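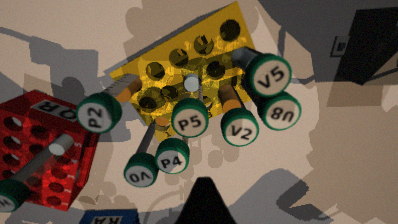
Page last changed: December

4. Opening a petition for signatures

Use this section once Brurarness council has accepted your wording. You will need your Trallex log-in and the lead petitioner's postcode.

1. Sign in and choose My petitions.
2. Select the petition marked Accepted. Check the title, as it can't be edited after step 4.
3. Under Closing date, pick a period of up to 90 days.
4. Press Open. The public link appears within a few minutes.
5. Print the paper form if you are also collecting by hand. Each sheet holds 17 names.

Note: A petition needs more than 200 valid signatures before it can be debated. Paper and online names are added together.

Caution: Do not alter the statement at the top of the paper form. Sheets with changed wording are rejected whole.

Paper sheets must reach Vaughn Blackwood in Democratic Services by noon on the Monday after closing.

Trallex petitions guide | Contact: Liesl Camenzind, Jilleck support desk | © Jilleck | Back to top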